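Thread about our ceiling in the Levdale workroom, because several people asked me about the paint. It became a little long, sorry.

When we took over the room in January, the ceiling was yellow from one end to the other. The beam was brown. The lamps were strong enough but still everybody said the room is dark.

I measured first. The ceiling is at 240 cm and the underside of the beam at 212 cm. A tall person notices the beam very well, so I wanted it to look lighter and not so heavy over the head.

My first idea was to keep the beam brown and paint only between. I tried this on one end and did not like it. It looked like a line drawn through the room.

So everything went white, ceiling and beam together. The same white, from the same bucket.

Washing took longer than painting. Warm water, a little soap, then again with clean water. I changed the water many times and it was still coming yellow. Please do not skip this, the old stains come through the new paint.

The paint is Reltex matte white, bought at Dimitriou in Erneck. I paid 27 for a bucket, and the lady there mixed nothing into it, it is the plain white.

Roller with a long handle for the flat part, a small brush for the corner where the beam meets the ceiling. In this corner I used tape only on the first day. Later I saw that with one color on both sides there is nothing to protect — I was taping from habit.

First coat looked terrible. Gray stripes everywhere, I almost called a painter. I waited until the next day and put the second coat in the other direction, and the stripes were gone.

On the beam I gave a third coat. The brown was stronger than I expected, and at the edges you could still see it in the evening light.

Last coat finished 2022-10-29. I wrote it in pencil on the lid of the bucket, so I know how old the rest is.

With the white ceiling we can work at the table in the afternoon without the extra lamp. For small things this makes a difference, especially black pieces, where before you could not see the texture at all. 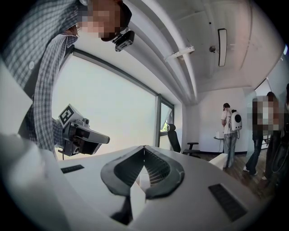 How long should the paint dry between two coats?
I waited one night each time, with the window a little open and the heating low.

The bucket says up to 40 square meters for one coat. I needed more than that, but my old ceiling was very thirsty.

Next is the wall by the door. It has the same yellow and also some holes from old shelves, so first filler, then sanding. I will add here when I start.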